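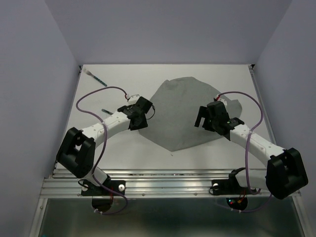 The two-arm station at Cloltville, with the grey cloth between the grippers.

Progress report to the Ustance fund: gripper comparison for cloth handling
Prepared by Märta Ekström, with bench notes from Iason Michailidis and Rattana Kamolrat
Period ending September

14 shares
2 comments

1. Where we are

The grant pays for a side-by-side trial of gripper fingers on a pair of small arms, working on flat cloth. The question from De Haan, who will host the second half of the work in their linen sorting room, is whether a cheap two-finger gripper can pick up, spread and fold a sheet of fabric well enough to be worth putting on a line. We are past the setup stage and most of the way through the first round of trials.

Both arms are bolted to one aluminum rail along the front of the table. We went with a single rail after the first month, when the arms stood on separate plates and had to be re-measured every time someone leaned on the bench. The walls on three sides are a pale lavender-grey. Rattana chose the colour after a white set gave the overhead camera trouble telling cloth from background near the back corners. The tabletop is still white and has picked up some smudges and marks. We have left them alone for now, as cleaning halfway through a round would change what the camera sees.

2. Work done this period

We completed 2034 trials. A trial starts with the cloth dropped in a heap in the middle of the table and ends when the software calls it spread, calls it stuck, or runs out its time. Each one is logged with the finger type, the cloth, the controller setting and the outcome. Iason checks a share of the outcomes by hand against the recordings, because the software is too generous about what counts as spread.

Three kinds of finger were tried: the stock hard plastic ones, the same fingers with a thin rubber skin, and a longer, narrower set that Iason drew up and had printed.

The stock fingers are better than we expected on thick cloth and poor on thin. On the grey test sheet they often close on nothing, or take up two layers where one was wanted. The rubber skin fixes most of the empty closes but makes the double pick-up worse, since it drags the lower layer along with the upper one. The long fingers get under an edge well if the edge is already lifted. If it is lying flat they tend to push it away across the table.

Our current view is that the skinned fingers should go forward to the second round, with a shorter skin that covers the tips only. The long set should be kept on the shelf. We would not spend more on it before the next review.

3. Controllers

The second comparison was between two ways of running the arms. In the first, each arm plans for itself and waits when the other is too close. In the second, one controller, which we have been calling Flindunura in the logs, plans both arms as a pair.

Running them separately is simple and it rarely crashes. It is also slow, and it cannot do the one thing cloth needs most, which is to pull on two corners at once. The paired controller does this well when the cloth is near the middle. Toward the sides it gets into trouble, usually with one arm stretched right out and the other folded up on itself with no room to move. Rattana has a change in hand that slides the cloth back to the centre before each two-handed pull. It adds time to every trial and we do not yet know if it pays for itself.

We also lost time to a fault that looked like a controller problem and was not. The right arm would pause for a moment partway through a lift. After a long search it was traced to a worn cable at the wrist. Both arms now have longer cable runs, with a wide loop at the wrist and clips lower down so that the slack stays off the table. The pausing has not come back.

4. Camera

The fixed camera is good enough for finding the cloth and deciding where to reach. It is not good enough for telling one layer from two, and no amount of adjusting has changed that. Small wrist cameras were in the original plan and were cut at the first review to save money. We would like to raise them again. A pair could be fitted without moving anything already on the rail, and Iason has marked out where the mounts would go.

5. Problems and delays

We are behind on the towel trials. The towels De Haan sent shed a good deal of lint, and it collects in the finger joints. The bench brush is now part of the routine between batches, and the fingers come off for a proper clean at the end of the day. This was not in the time estimate.

Calibration drifts over a long day. We now redo it at noon as well as first thing in the morning – a nuisance, but the afternoon results are much closer to the morning ones than they used to be.

One batch was thrown out in full after the cloth was swapped without a note in the log. The sheet is now named on a line at the top of each log page and the software will not start without it.

6. Spending

Spending is within the approved amount. The printed fingers cost less than planned and the replacement cables cost more. The money set aside for travel to De Haan has not been touched, as that visit moved to the next period. We are not asking for more funds in this report. If the wrist cameras are approved, we propose paying for them out of the unused printing budget.

7. Next period

– Finish the towel trials with the stock and skinned fingers.
– Make and test the tips-only skin.
– Run the paired controller with and without the centring move, on the same cloths and in the same order.
– Visit De Haan's sorting room with Rattana, measure the bench there, and settle the table height.
– Write up the cleaning and calibration routine so that De Haan's staff can follow it without one of us present.

We plan to run 12 batches before the next report. That is fewer than last time, but the batches are longer and each one covers both controllers.

The log files and the hand-checked outcomes are in the shared project folder. The discarded batch is kept there too, in its own folder, and is not counted in the total given in section 2.

Märta Ekström
Cloltville

Comments (2)

Tumaini Ogola
Thanks Märta, clear as usual. I'm fine with moving the printing money to wrist cameras, but please send me a quote for one as well as for the pair. If the layer problem is mostly on the arm that picks first, one might do. Also, could the next report split the double pick-ups by cloth? The review panel asked for that last time.

Amnuay Kaewsai
On the lint: our towels are washed once before they go out and the ones you have were sent straight from the supplier. I can send a washed set with the next delivery. Our bench is lower than yours, so bring the rail drawings when you come.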